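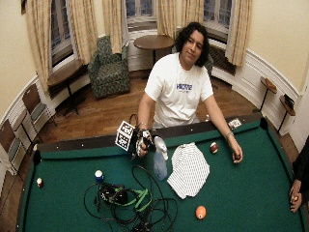

Which gripper do you put on a Pover arm if it has to pick up pool balls? The two-finger Pallden, with the soft pads, and keep the speed low.

4/3/19. Pallden two-finger: 16 picks out of 30. Tomaszewski suction cup: 7, plus a noise like a disappointed goose.

Selim Gökçe says the cup needs a softer lip. Selim says this about most things.

Controller swap next. The manual is 2 pages long and one of them is the cover.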